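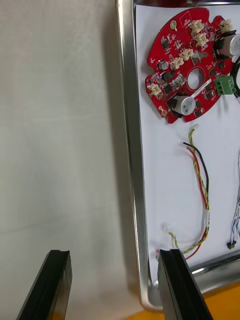
Sernley lunchbox recalled over lids that won't let go

22 May 2024

Kitchenware company Skotik has recalled its Sernley lunch container after 726 customers wrote in to report that they could see their lunch but not reach it.

The three-compartment box, sold through Bruketen homewares stores and online, was advertised as leakproof. No one has disputed that. The trouble starts in the microwave at work, where the lid seals itself to the base and stays there until well past the end of the lunch break. Complaints mention butter knives, a car key and, in one case, the edge of a filing cabinet.

Skotik says the silicone gasket supplied for the grey and mustard colours is slightly too thick. The green ones are fine, although they were also the ones left on the shelf at the end of summer, so owners of a working Sernley may be a fairly small club.

Anyone with an affected box can take it back to a Bruketen store for a refund or a replacement lid. No receipt is needed. The company has asked that containers be returned empty "where possible", a phrase that suggests the first few parcels have already arrived.

Replacement lids are due in about 9 weeks. In the meantime customers are advised to heat their food on a plate, a method most office kitchens already support, provided somebody has washed one.

The recall doesn't cover the Sernley snack pot or the matching cutlery set, whose fork has its own following among people who enjoy short tines. Rival maker Uniyal, which had its own spot of bother last September with a soup flask that whistled in meetings, declined to comment, but it did put its bento range on sale by mid-morning. The discount ends Sunday.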